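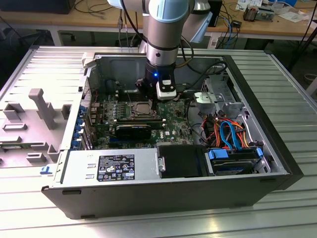 눕혀 놓은 데스크톱 본체 안으로 내려온 로봇 팔. 스토브사이드 미키스테드 작업장.

1월
글 테일라 네피아

스토브사이드 원격조작 시연자 모집 (7명)

스토브사이드(Stovside)는 중고 컴퓨터를 로봇으로 분해하는 방법을 연구하는 회사입니다. 미키스테드(Mikisstead) 작업장에서 로봇 팔을 원격으로 조작하며 학습용 시연을 기록할 분을 찾습니다. 뽑는 인원은 7명이고, 과제 이름은 잠피르(Zamfir)입니다.

잠피르는 사람이 조작한 동작을 모아 학습 모델에 넣고, 모델이 같은 작업을 스스로 하도록 만드는 과제입니다. 지금까지 모은 시연은 1,075건입니다. 이번 모집 기간에 1,853건을 더 기록하려고 합니다. 시연 한 건은 로봇이 시작 자세에 있을 때부터 부품을 지정된 자리에 내려놓고 시작 자세로 돌아올 때까지를 말합니다.

하는 일

조작기 두 개로 로봇 팔과 그리퍼를 움직여 데스크톱 본체 안의 부품을 다룹니다. 메모리 빼기, 케이블 커넥터 분리, 그래픽카드 고정 장치 풀기, 하드디스크 꺼내기, CPU 소켓 레버 열기가 주된 동작입니다. 어떤 동작을 할지는 그날 아침 작업표에 나옵니다. 같은 동작을 오전 내내 되풀이하는 날이 많습니다. 지루할 수 있다는 점을 미리 알고 지원해 주십시오.

한 건이 끝나면 화면에서 결과를 표시합니다. 성공, 부분 성공, 실패 중 하나를 고르고, 실패면 어느 단계에서 멈췄는지 한 줄로 적습니다. 실패한 시연도 지우지 않습니다. 그리퍼가 미끄러졌다가 다시 잡은 시연도 그대로 남깁니다. 본인 판단으로 실패를 성공으로 바꿔 적으면 데이터 전체를 다시 검수해야 하니 이 부분은 엄격하게 봅니다.

시연 사이에는 본체를 원래대로 되돌려 놓습니다. 뺀 부품을 다시 꽂고, 본체 위치를 조금 옮기거나 방향을 돌린 뒤 다음 시연을 시작합니다. 손으로 하는 이 복구 작업이 근무 시간의 절반 가까이 됩니다. 로봇 조작만 하는 자리로 생각하고 왔다가 그만둔 분이 있어서 적어 둡니다.

작업 환경

본체는 옆판을 연 채 알루미늄 작업대에 눕혀 놓고, 로봇 팔이 위에서 내려와 작업합니다. 조작석은 작업대 옆에 있고 앉아서 일합니다. 작업대를 직접 보아도 되고 화면으로 보아도 됩니다. 처음에는 대부분 직접 보면서 하다가, 손목 쪽 영상에 익숙해지면 화면으로 옮겨 갑니다.

CPU 소켓처럼 좁은 자리에서는 손가락 끝을 아래로 곧게 세우고 접근해야 합니다. 주변 부품에 닿지 않게 높이를 먼저 맞추고, 그다음에 내려갑니다. 교육 기간에 가장 오래 연습하는 동작입니다.
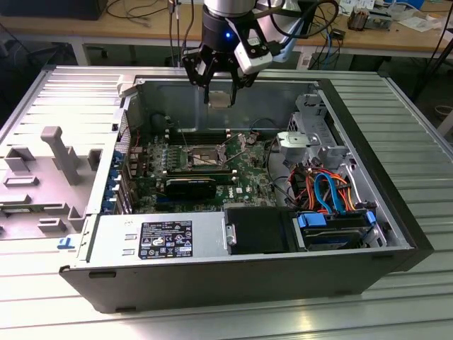 근무 조건

근무 시간은 한 사람당 총 80시간입니다. 오전조는 오전 8시 30분부터 낮 12시 30분까지, 오후조는 오후 1시 30분부터 5시 30분까지이며 둘 중 하나를 고릅니다. 조를 중간에 바꾸려면 일주일 전에 말해 주십시오. 한 시간마다 10분씩 쉬고, 쉬는 시간도 근무 시간에 들어갑니다.

앞의 세 번은 교육입니다. 첫 번째는 안전 교육과 비상정지 사용법, 두 번째는 빈 공간에서 팔을 움직이는 연습, 세 번째는 연습용 본체로 하는 시연입니다. 교육 시간에도 같은 시급을 지급합니다. 시급은 면담 때 서면으로 안내하고, 건수에 따른 성과급은 없습니다. 빨리 많이 하는 것보다 고르게 움직인 기록이 필요합니다.

교육은 스토얀 셰후가 맡고, 기록 검수는 잠피라 그레쿠가 합니다. 검수 결과는 이틀 안에 각자에게 전달합니다. 손목이 자주 흔들린다거나 그리퍼를 너무 일찍 닫는다는 식의 지적이 적혀 있고, 다음 근무 때 고치면 됩니다.

지원 자격

만 18세 이상이면 됩니다. 학력과 전공은 보지 않습니다. 로봇을 다뤄 본 경험도 없어도 됩니다. 데스크톱을 조립하거나 부품을 갈아 본 적이 있으면 복구 작업을 익히는 데 도움이 되므로 지원서에 적어 주십시오.

안경이나 렌즈를 낀 상태에서 나사 머리와 커넥터 걸쇠를 구분할 수 있어야 합니다. 손 떨림이 있거나 한 손만 쓰시는 분도 지원할 수 있습니다. 조작기 설정을 바꿀 수 있으니 면담 때 알려 주시면 맞는 방식을 함께 찾아보겠습니다. 왼손잡이용 설정은 이미 있습니다.

작업 설명서와 화면은 영어와 한국어로 되어 있습니다. 둘 중 하나를 읽을 수 있으면 됩니다.

기록되는 정보

로봇의 관절 각도, 그리퍼가 열린 정도, 조작기 입력값, 작업대 쪽 카메라 영상이 저장됩니다. 복구 작업 중에는 녹화를 멈춥니다. 시작 버튼을 누르기 전에 손이 작업대 밖에 있는지 확인해 주십시오. 손이 찍힌 기록은 검수 단계에서 뺍니다. 조작자의 얼굴과 목소리는 기록하지 않습니다.

시연마다 조작자 번호가 붙습니다. 이름과 번호를 연결한 표는 인사 담당자만 보관하며, 과제가 끝나면 폐기합니다. 데이터는 스토브사이드와 공동 연구처인 치세티(Cisetti)에서 모델 학습과 평가에 씁니다. 근무를 시작하기 전에 이 내용이 담긴 동의서에 서명해야 하고, 서명한 뒤에도 그만둘 수 있습니다. 그만두면 그때까지 일한 시간만큼 급여를 지급합니다.

안전

조작석에 비상정지 버튼이 있습니다. 팔이 예상과 다르게 움직이면 이유를 따지지 말고 누르십시오. 비상정지를 눌렀다고 불이익을 주는 일은 없습니다. 본체를 만질 때는 반드시 팔을 시작 자세로 보내고 잠금 표시를 확인해야 합니다. 전원공급장치는 겉에서만 다루고 뚜껑을 열지 않습니다.

본체 안쪽 금속판은 모서리가 날카로운 곳이 있습니다. 얇은 장갑을 지급합니다. 소매가 넓은 옷과 긴 목걸이는 피하고, 긴 머리는 묶고 오십시오. 앞이 막힌 신발이 필요합니다.

지원 방법

아래 내용을 한 쪽으로 적어 미키스테드 작업장 접수처에 내거나 우편으로 보내 주십시오.

이름과 연락처
희망하는 조 (오전 또는 오후)
컴퓨터 조립이나 수리 경험 (없으면 없다고 적음)
근무를 시작할 수 있는 시기
조작석이나 조작기에 필요한 조정 사항

서류를 본 뒤 면담 날짜를 알려 드립니다. 면담은 40분이고, 그중 15분은 로봇 팔을 직접 조작해 봅니다. 점수를 매기는 시험은 아니며, 화면을 보면서 움직일 때 어지러움이 없는지 보는 시간입니다. 면담은 베로니카 바실리우와 테오도르 사도프스키가 진행합니다.

자리가 차면 접수를 마감합니다. 선발되지 않은 분께도 결과를 알려 드리고, 원하시면 다음 모집 때 먼저 연락드립니다. 이전 모집에서 시연을 했던 분도 다시 지원할 수 있으며, 이 경우 교육은 안전 교육만 받으면 됩니다.

근무 조건에 관한 문의는 베로니카 바실리우, 작업 내용에 관한 문의는 스토얀 셰후 앞으로 남겨 주십시오.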